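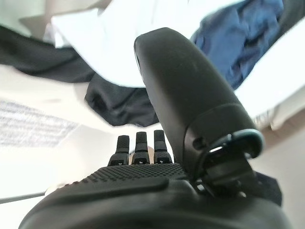
Week 6: why I keep going on about wrist cameras

Right, last time we got as far as behaviour cloning and I promised you something with cloth in it. The Wedden study is the one I want you to read before the practical. It's short, and the maths stops after page two.

The question is simple enough. If you train a policy on demonstrations of someone moving fabric about, how much does it matter where the camera sits? Wedden tried one fixed overhead view, one wrist view, and both together. Same network each time, same 3,000 demonstrations, same 12 garments held back for testing.

Overhead only managed 24 good grasps out of every hundred. Wrist only got 34. Both together came out at over 50, and I'd like you to argue with me about why (my own guess is on the next sheet, so don't peek!).

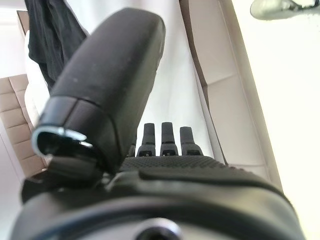 Notes by Nurhan Ekinci
Robot Learning, handout 6
22 Jul 2018

Now, the awkward bit. A wrist view moves with the hand, so the fingers stay in more or less the same place in the picture while everything behind them shifts. Lovely for judging the gap between thumb and fingertips - much less lovely for knowing where you are in the room. A big thumb close to the lens also hides a fair bit of whatever you're reaching for.

Visser's fix was to mask the hand out completely. I was sure that would help and it made things worse, which cost me a coffee. Have a think about what the network loses when it can't see its own fingers.

For the practical, load the Steltska set, train on the wrist view alone, then crop the bottom third and train again. Keep the seed the same. Bring both curves along, even if they look dreadful.

Grotetti's chapter on grasp scoring is optional until August.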